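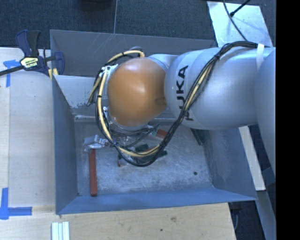 This report covers the second period of the bin picking build in the Ullton shared workshop, from January until the end of March. The work in this period went mostly into three things: the cables on the arm, the holding of the bin, and the software that decides which part to pick first. The cables now run in one bundle along the outside of the arm, the black ones together with the yellow one, and they are tied at intervals down to the wrist, where they make a loop. The bin is held at its edge with a bar clamp, and the blue tape on the table gives us the reference for its position. We still plan to replace the clamp with a fixed bracket, but this must wait until the height of the bin is decided.

Cables

In the first period we lost many hours to one fault. The signal from the gripper stopped when the wrist turned far to one side, and it came back when the wrist returned. We changed the connector first, which did not help. Then I found that the cable was too short by the width of a hand and was pulled at the last joint. The new cable is longer and we have not seen the fault again in 14 sessions. The disadvantage is that the loop at the wrist is now quite large. When the arm goes deep into a corner of the bin, the loop can touch the wall or push a part that is lying there. I have limited the wrist angle in the program to avoid this, and so there is one corner where we cannot pick at the moment. A smaller loop with a proper cable guide is on the list for the next period. Sisodia has offered us a guide from their old stock and I will collect it when I know the correct diameter.

Picking

For the tests we use scrap parts of mixed shape: long bars, short blocks, and some irregular pieces. The long bars are the most difficult. If the gripper takes a bar near its end, the bar turns while it is lifted and hits the bin. The program now looks for the middle of a long part, and if the middle is covered it chooses another part. In the last full test we made 37 attempts and 35 were good. Both failures were with a bar standing close to the wall. I should say that this test was done at low speed. At normal speed we did only short trials, and I do not want to report a number from them yet.

The old bin is scratched on the inside, and in the evening, when the ceiling lamps are on, the scratches give false edges to the vision program. We tried a matte spray on a piece of the same metal. It helped, but it came off after a few contacts with the parts. For now we use a diffuser over the lamp – not a beautiful solution, but it is stable.

Money and materials

The cable, the ties and the fittings were bought from Rolel and the cost stayed inside the budget line for small materials. The amount for the safety fence is not spent. Dolato sent their offer late and the delivery would be in May, so I ask for your permission to move this amount to the next period. Until the fence is mounted, we run the arm only at reduced speed and with one person at the stop button.

Plan for the next period

Mount the cable guide and remove the wrist limit.
Make the fixed bracket for the bin.
Repeat the full test at normal speed, on 3 different evenings.
Mount the fence and ask the workshop for a new safety check.

The workshop has asked us to free the second bench by the summer. This is possible if the control cabinet can be moved to the back wall, and I need an answer from the electrician about that before I can confirm.

Tùng Trương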